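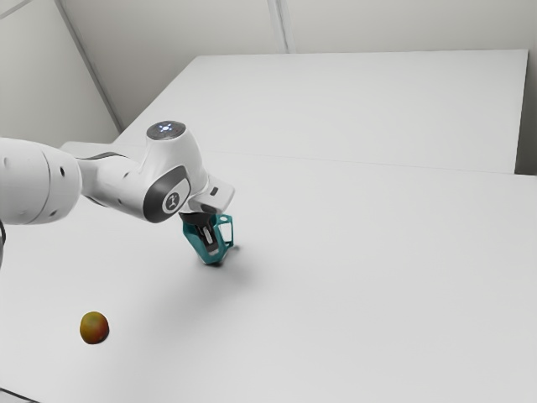

Simulated cell: white arm, teal two-finger gripper, one fruit on the table.

Nindudness
Costing a fruit handling cell for January. Arm is settled. Do I budget for one gripper or 2? Spares are 1,000 each before VAT.

Pengate_Lab
Two. Lead time on ours was 34 days.

Yagi
Disagree. Buy one gripper and 4 sets of finger pads. Pads wear long before the drive does.

Pengate_Lab
Pads don't help if you crash it into the table.

Yagi
Set a height limit in software. Costs nothing.

Nindudness
Table height is still provisional in the model. Pricing both options with Sullell.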